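Comparing two grippers on soft stuff: how I do it

I had the Etano and the Clelow on my bench for a couple of weeks, and people keep asking which one I'd buy. Well, it depends what you pick up! So this is how I run the test, and you can run it on yours.

First, bolt on gripper number one and set the tool weight and tool center point in the controller. Please don't skip this when you swap (I did once, and the arm sagged every time I hit freedrive). Then redo the camera calibration, even if the camera never came off the wrist.

Next, pick your objects. Blocks are boring and every gripper looks great on them. I want one floppy thing with handles and one roundish thing that bruises, so my usual pair is a tote bag and a pear. Lay the bag flat, handles on top, and tape small marks on the table so you can put it back in the same spot.

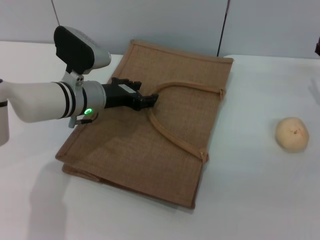 Start with the force low. I set both grippers to 18 newtons for the bag and drop to 9 for fruit, then creep up only if things slip. Come in slowly over the handle, open just wide enough to clear the rope, and close before you lift. If the tips skid on the table, raise the grasp height a hair and try again.

Do up to 60 lifts per gripper and write down every miss, plus what kind of miss it was. Slipped? Grabbed the bag body too? Never touched the rope? My friend Renata Wieczorek talked me into that last column and it's the one I read first now.

For me the Clelow was nicer on rope and the Etano was gentler on fruit, though I had the stock fingertips on both. I've got softer pads coming in November and I'll rerun the whole thing then, same force settings, same tape marks.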